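Ticket 114 - Stock labels printing blank after Plirlow update
Opened by: Birdie Pennington
Status: Resolved
Opened: July 26, 2019

Since the update went on this morning, the label printer in goods-in feeds the right number of labels but every second one comes out blank. The packing desk uses the same model and prints normally. I have restarted the printer and swapped the roll. No change.

Reply from Femar support
Please print a test page from the printer's own menu and tell us whether it is blank as well. Also let us know which label size is set in Plirlow under Output.
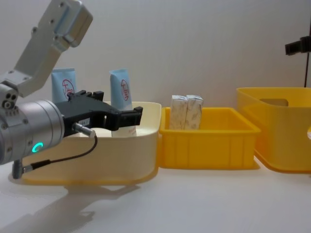

The test page is fine, so I don't think it is the print head. Output is set to the long label, but we moved to the short ones in March - the old setting must have come back with the update. I changed it to short and saved, and it went back to long when I reopened the page.

Reply from Femar support
Known fault in this version. Sign out on all the other machines, change the size, then save before anyone signs back in.

Done. Printed 22 labels, none blank. The setting was still on short after a restart. Happy for this to be closed.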